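New tables for the Bullcombe reading room

I'm writing this from a chair that doesn't wobble, at a table that doesn't either, and if you've spent any time in the Bullcombe reading room you'll know what a change that is! The old folding tables went in December (Leandro Echeverría took two of them for his seedlings, the rest were past saving) and the new ones are in and ready for you to spread your newspapers on.

They came from Vastov, the joinery over on Buckley Road, and they cost $764 apiece. We paid $400 toward each from the book sale money and the rest came out of the building fund. I know a few of you raised an eyebrow at that, and Orla Keane raised both of hers at the winter meeting, but she was in yesterday with her crossword and stayed until closing, so I'm calling that a yes.
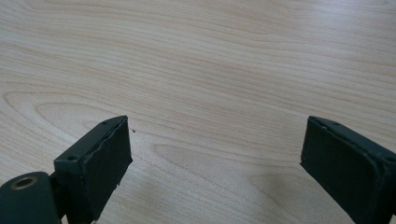

Choosing the wood took longer than anything else. Hwa-young Byun and I drove over to Vastov three separate times to look at samples, and she kept steering me away from the dark ones, which looked handsome in the shop but would have made our corner feel like the inside of a cupboard. We went pale in the end and I'm so glad. I especially love the long ovals in the grain, stretched out like ripples in a pond, and the way the lines wander along in slow waves around them. My grandson says one looks like a fish. I've been staring at it ever since and I still say pond.

The finish is smooth and has just a bit of shine to it, so please use the coasters! There are 100 of them in the basket by the door, cork ones, and you are welcome to grab as many as you have cups. Pens are fine, markers please keep to the craft room, and if you spill something just wipe it up with a soft cloth and don't reach for the spray.

The reading room opens at 9 in the morning and we close at 6. The jigsaw crowd has already asked for the table nearest the window, and I've told them it's first come, first served, same as before.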